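5. Making up the bed and folding on it

The Mestness bed is meant to stand with one long side flush against the wall. Fit the sheet first, then use the flat surface for folding clothes before the pillows go on.

5.1 Fitting the sheet

1. Push the mattress up to the wall along its full length.
2. Hook the two far corners of the sheet under the mattress, then the two near ones.
3. Smooth the cover from the headboard end towards the foot. Small creases along the wall will settle in use.

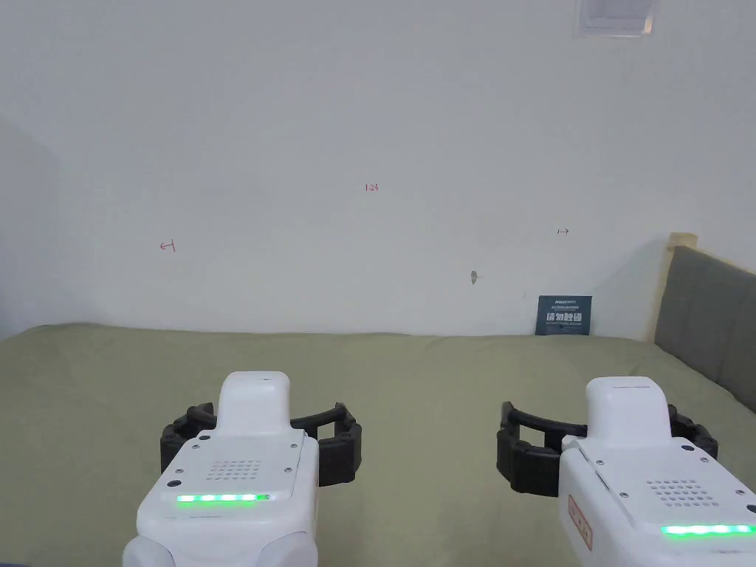
4. Tuck in any spare fabric on the open side. Leave 8 cm free at the foot – the cover needs it after the first wash.

Note: Wash new covers separately before first use.

5.2 Checking the headboard

5. Press the upholstered panel firmly into its frame on both sides.
6. Look along the wall for marks or raised spots and clean them off before the bed stays in place.

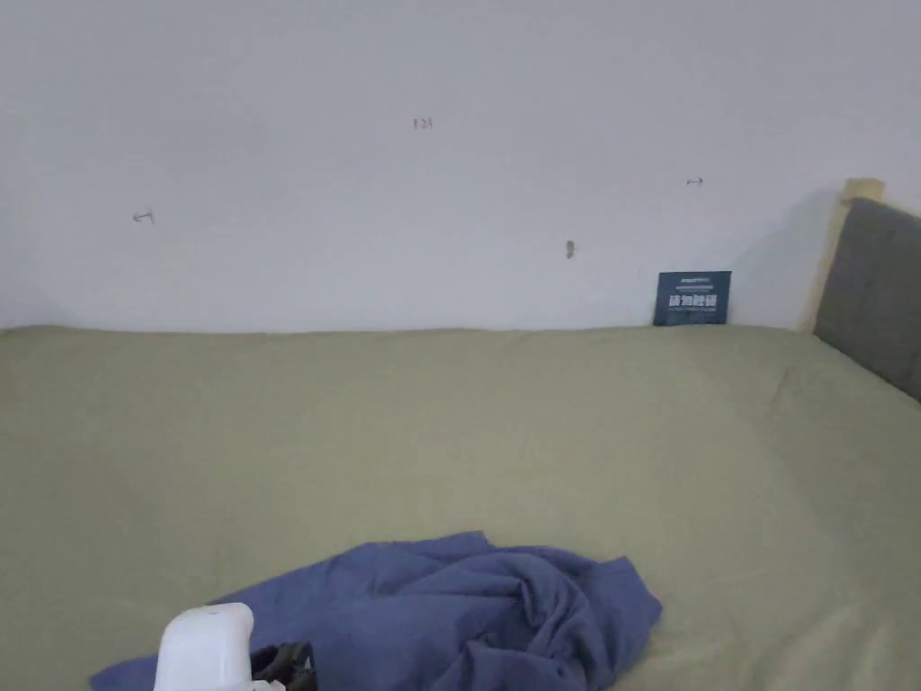

Fig. 9. Sheet fitted, headboard in its pale wooden frame.

Caution: Do not lift the bed by the headboard.

5.3 Folding a T-shirt

7. Take hold of two corners and pull the top edge straight.
8. Let the cloth hang until the fabric drops flat. 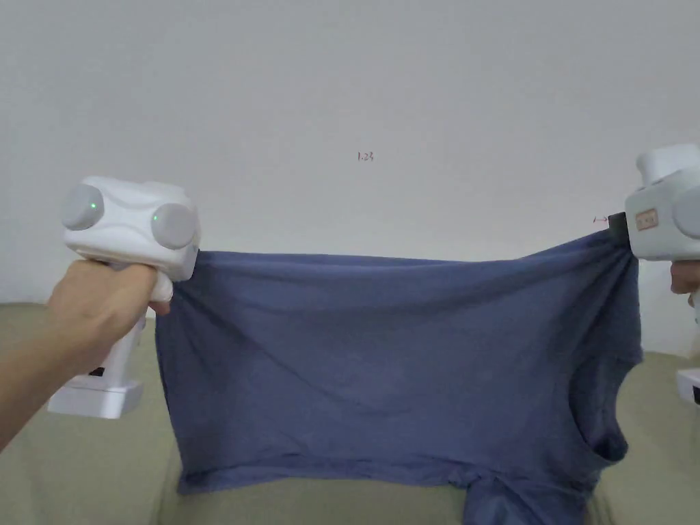 9. Lay the shirt down, fold the sides to the middle and bring the hem up to the collar.
10. Stack folded shirts at the foot end, heaviest at the bottom.

For spare covers, quote part number 458.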